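Quick one tonight, dinner's in the oven and I've got until the timer goes.

So the novella is done. Draft two, anyway. 403 pages in the big font I use so I don't squint, which comes out a lot shorter in real life. Working title is still Bastonthorpe, after the village in it. I keep trying to change it and keep changing it back.

Sent it to Robles Press at 7 this morning before I could chicken out. They do a small open window every May, first 50 submissions only, then it shuts. No idea if I made it in. The form just said thanks. Thanks for what?? Anyway.

Things I cut this time: the whole ferry chapter. The dog's point of view (sorry to the two of you who liked the dog). Most of the letters. I moved everything into a file called Londau, which was the name of the ferry, so it all lives on in there. Might be a short story in it someday.

Also switched over to Tidix for keeping my notes in order. Jury's out. It ate one scene and then gave it back with teh paragraphs in the wrong order — which I kind of preferred, so I left it.

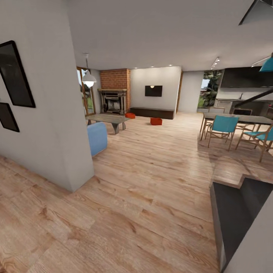

Next up is the anthology piece, and I have a first line and nothing else. Ghost story, supposed to be. Mine keep turning into stories about people arguing over a will. If anyone has read a good short one lately, really short, put it in the comments, I need to see how other people get in and out that fast.

Oh and I still owe three of you emails. I know. Tomorow, promise.

Timer's going — bye!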